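# Pirno Wrist Guard Kit, 2-Point (Part 1480)

Replacement guard and sensing kit for Pirno hand-held and arm-mounted grippers. Supersedes the single-point guard supplied with earlier units. Units fitted with the single-point guard are subject to the service notice below and should not be used for close-contact work until the kit is installed.

## Service notice: late stop on large curved objects

The single-point guard carries one proximity sensor, centered between the finger mounts. It performs as specified on flat-faced parts. On large rounded objects with a pale, matte surface, it can report a clearance greater than the true one. The controller continues to close or advance, and the guard contacts the object before the stop command is issued.

The fault was logged at Tustmont in November during handling trials on oversized objects. The gripper was mounted on an arm and approaching from the side. The sensor beam met the curve at a shallow angle, the return fell below threshold, and the controller held the last valid reading. Contact force reached 139 N before the motor current limit tripped. The finger mount cracked along the screw line. The operator's hand was outside the work zone and there was no injury.

Reece Holroyd of the Tustmont service group repeated the approach on the bench with five guards from separate production lots. All five showed the same behavior, so the fault is attributed to the design of the guard and not to a bad lot.

Two conditions are needed together:

- The object surface curves away from the sensor axis by more than the acceptance angle.
- The controller is set to hold the last valid reading on signal loss (factory default, firmware before 5).

Objects with a handle, stub or peg projecting from a curved body need extra care. The projection may lie outside the sensor beam while still in the path of the fingers. The guard will not detect it at any firmware level, and the path must be planned around it. 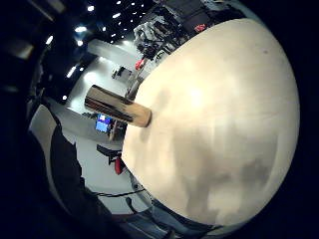
*Large rounded object with projecting wooden piece, seen from the gripper camera.*

At close range a rounded body can take up much of the wrist camera view. The wide-angle lens also bends straight edges, and distance is hard to judge by eye. Do not use the camera view as the only check on clearance. Bright highlights on pale surfaces carry little detail and should not be used as tracking points.

## What the kit changes

The new guard replaces the center sensor with 2 sensors set on either side of the finger mounts and angled outward. The controller compares both channels. If either channel drops out, or if the readings disagree by more than the set limit, the gripper stops and holds position. It does not release — a dropped load was judged the greater hazard for arm-mounted use.

The finger mount is thicker at the screw line and uses a longer screw. Screws from the earlier mount are too short and must not be reused.

## Kit contents

| Item | Quantity |
|---|---|
| Guard body with sensors fitted | 1 |
| Finger mount, reinforced | 2 |
| Mount screws, long | 8 |
| Sensor cable, shielded | 1 |
| Warning label, wrist | 1 |

Thread locker is not included. Use a medium-strength grade.

## Compatibility

Fits all Pirno grippers with the four-pin wrist connector. Grippers with the older Malhotra connector need the Zadeck adapter, ordered separately. The adapter passes both sensor channels, but does not support the wrist status light; on these units a sensor fault is shown at the controller only.

Firmware 5 or later is required. Earlier firmware reads one channel and ignores the other, which leaves the original fault in place.

## Installation

1. Power down the controller and disconnect the wrist cable. On arm-mounted units, apply the arm lockout as well.
2. Remove the fingers, then the old guard and both finger mounts.
3. Inspect the wrist plate for cracks or raised metal at the screw holes. A damaged plate must be replaced before going further.
4. Fit the new mounts and guard. Tighten the screws in a cross pattern.
5. Route the sensor cable along the outer channel, clear of the finger linkage.
6. Reconnect, update the firmware and run the guard check from the service menu.
7. Apply the warning label to the wrist.

The guard check must be run with a curved target. A flat plate will pass even with one channel disconnected.

## Limits of use

The guard is a protective aid for the gripper and the load. It is not a safety-rated device and does not replace a light curtain, enclosure or emergency stop. Keep people clear of the arm's reach while it is powered.

After any contact stop, remove the fingers and inspect both mounts before restarting. Hairline cracks start on the inner face — they are hidden with the fingers in place.

## Ordering

Order by part number 1480. Owners of units with the single-point guard receive the kit at no charge on return of the old guard body. Cracked finger mounts should be sent with it, bagged and marked with the unit serial number.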